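Buying a mobile arm for doorways and small tables - simulate first, or just spend the money?

Posted by Ánh Khổng, Mon 19 September
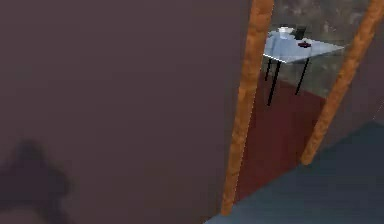 Sim view from the near room, table with the cup on it through the doorway.

Hi all, long-time reader, first big question from me. I run a small workshop space and we've been given the nod to buy one mobile robot with an arm on it, the sort that trundles between rooms and fetches and carries. The job I care about is dull as anything: go through a doorway, get to a small table, pick up a cup, come back. If it can do that without clouting the door frame I'll be happy.

I've been messing about in a simulator for a few weeks to work out what to ask the sellers for, and I've got myself in a muddle. The two on my list are the Grolleo and the Gunirico. The Grolleo has a narrower base but a shorter arm. The Gunirico reaches further and the salesperson was lovely, but it's wider and I keep picturing it wedged in a doorway with everyone stood behind it tutting.

My budget is fixed until January and has to cover the lot, so spares, delivery, a charger, all of it. What I'd like to know is:

Do I buy on base width or on reach? Is it worth paying for the better camera option up front? And should I be putting money aside for things I haven't thought of? I bet there are loads.

The floor changes in my sim as well, dark red in the far room (I've been treating it as carpet) and a smooth grey-blue one on the near side. I don't know if that matters to the wheels. Our real rooms are much the same, carpet in one and hard floor in the other.

Thanks in advance, and sorry for the essay!

Zhenhua Liao

Base width first, every time. You can park a short arm closer to a table, but you can't make a wide base thinner. Measure your narrowest real doorway with the door on and open, because the door itself eats some of the gap, then take the width off the spec sheet and see what's left on each side. We left 8 cm a side and I wouldn't go tighter than that. It sounds like plenty until the thing comes at the doorway on a slant, and then the back corner swings round and finds the frame for you.

Reach matters too, mind. Look at where your things sit on that table - they're all towards the back, with the front edge clear. That's the awkward way round for a short arm. Before you rule the Grolleo out, ask how far it reaches at table height, measured from the front of the base. The number in the brochure is nearly always with the arm straight out from the shoulder, and some of that is used up just getting past its own bumper. If they won't tell you, ask to see it pick up a mug from the back of a table in the showroom. Mine did it on the second go and I bought it.

On the floors: yes, it matters a bit. Carpet drags on small wheels and the robot thinks it has gone further than it has. The bigger nuisance is any metal strip or lip where one floor meets the other. Your sim goes straight from one to the other with no lip that I can make out, so go and look at the real one. Ours had a strip that stopped the robot dead, and a rubber ramp sorted it.

Camera, I'd say yes. From a spot like that one, most of what it's got to look at is plain wall with nothing on it, and a narrow view makes that worse. A wider lens at the start cost us less than adding it later, as the later one came with a new mount and a call-out.

For money I'd keep back, going by ours:

Spare battery
Second set of gripper pads, they wear quicker than you'd think
Delivery and unpacking (we paid 1821 all in and I nearly fell off my chair)
A day of somebody's time to map the rooms
The service plan, but only after the first year if the warranty covers you

Also ask how long the quote stands. Ours from Bastos ran out after 11 days and went up when we asked again.

ullow_fan

just get the Ullow, had 2 of them no problems

Ánh Khổng

Zhenhua, this is brilliant, thank you! I'd never have thought about the door eating into the gap. I went straight off with a tape measure and the Gunirico would fit, but only if it drives dead straight, so that's worrying. I've emailed both lots asking for reach at table height from the front of the base and I've asked Grolleo for a mug demo.

ullow_fan, do you know how wide the base is? Their site only gives the height.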